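Home | Tickets | Perception | Tooling | Archive
February, 14:20 – posted by Sulthorpe tooling desk

Grasp width estimate drifts on patterned backgrounds

Status: open, workaround in place
Component: Dostura width estimator, Breltent replay tool

Symptom. On replay, the estimated finger opening jumps while the fingers are held wide and still. The trace should be flat. It shows short drops, each lasting 2 to 5 images, then recovers. Downstream, the segmenter reads each drop as a close event and splits the episode.

Reproduced on the Nogueira set with the current build. The previous build gives the same result, so the resampling change is cleared.

Checked so far:
– Timestamps. Monotonic, no gaps. Log buffer raised to 3000 entries, no effect.
– Lens calibration. Reloaded from the original file. Residuals unchanged.
– Smoothing window. Widening it to 13 hides the shorter drops but delays true closes. Reverted.
– Pad color threshold. Tightening the blue range makes no difference. The pads are found, then lost at the matching step.

The matcher takes the strongest pair of high-contrast blobs in the lower half of the image and assumes they belong to the fingers. On a plain tabletop that holds. On bedding with a large print it does not, and a dark box between the fingers makes it worse. Episode 13 is the clearest case: fingers open, bag upright between them, panda blanket underneath.
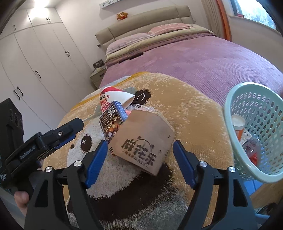 Episode 13, fingers open around the paper bag. Blue pads on the inner faces.

Workaround: set the matcher to pad-only mode and restrict the search to the two finger regions. Drops are gone on episode 13. Not yet run on the full set.

Still to do: the screw heads on the black frame look like usable fixed points for a sanity check. If they are found and the pads are not, the estimator should hold its last value and raise a flag. Patch against Dostura to follow. Leave segment labels from the affected episodes out of training until then.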